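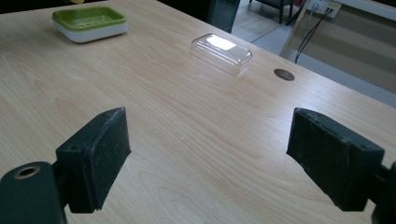
*Notebook, bench 2 – entered by the handheld gripper group, Mullis workshop, November*

Equipment planning for next year. Writing this down while the soap dish task is still set up, so the numbers come from work we're really doing.

**Where we are.** Lid and dish are apart on the table, lid to the right of the dish. The task is lid onto dish, then lid off again. It's a cheap object and a good test, because the lid is clear and the only easy thing to see on it is the glare from the ceiling lights. The tray is bright green and gives no trouble.

**Budget.** Ceiling is 4000 for everything on this bench, shipping included. I'd like to keep 2000 of that back until spring for whatever breaks. So the first order has to fit in the other half.

**Finger pads.** The left finger has gray scuffing along the top edge and the right one has fine speckled wear on its face. Both still usable. I'd replace them as a pair before the long run in any case, so we don't start with one fresh side and one old side. Drastitz sells the blocks singly or in a box of 13 pairs. The box is the better price per pair but we have never gone through that many in a year, and the foam gets stiff on the shelf. Leaning toward singles. Ask if they'll split a box with the Clinar bench.

**Second handheld gripper.** Quote from Panyasiri came in at 1458 with the mount and one set of fingers. No camera in that price. Lead time is six weeks. Two things to check before signing:

- Does their mount take our threaded inserts, or do we need an adapter plate? The quote says "standard," which doesn't tell me anything.
- Is the finger travel the same as ours? If it's shorter, the wide objects drop off the list and we'd be keeping two sets of tasks.

With shipping it should still fit in the first order, plus a few finger pads. No room for anything else.

**Lighting.** Somebody wrote "polarizer??" on the whiteboard after the last planning session. Try this before spending: turn off the row of lights over the table and run the same task with the lamp from the solder bench. If the lid edges come up better, we buy a diffuser, which is cheap. If they don't, then price the filter.

**Table.** Staying with this one. The pale top shows the grain right through the lid, and a plain mat would make the task easier than it should be. I did look at a height-adjustable frame and crossed it off – nice to have, does nothing for the data. The cable hole by the right edge needs a cap. Small parts will find it sooner or later. Facilities may have one in a drawer, so ask there first.

**Power and cables.** There are cables lying on the floor past the far side of the table. A second gripper station means more of them. Add a floor cover strip to the order, length to be measured. Also count free outlets before deciding where station two goes.

**Objects.** Hold spending on new ones. Buy two more dishes of the same type in other colors if the store still has them, out of petty cash. Spare clear lids would be worth more to me than spare dishes, but they don't seem to be sold alone.

**Order of purchase, as of this afternoon**

1. Finger pads, singles
2. Cable cover strip
3. Panyasiri gripper, once the two questions are answered
4. Diffuser or filter, depending on the lamp test

Lamp test goes on the list for tomorrow at 10. Quote is good for 30 days, copy is in the purchasing folder.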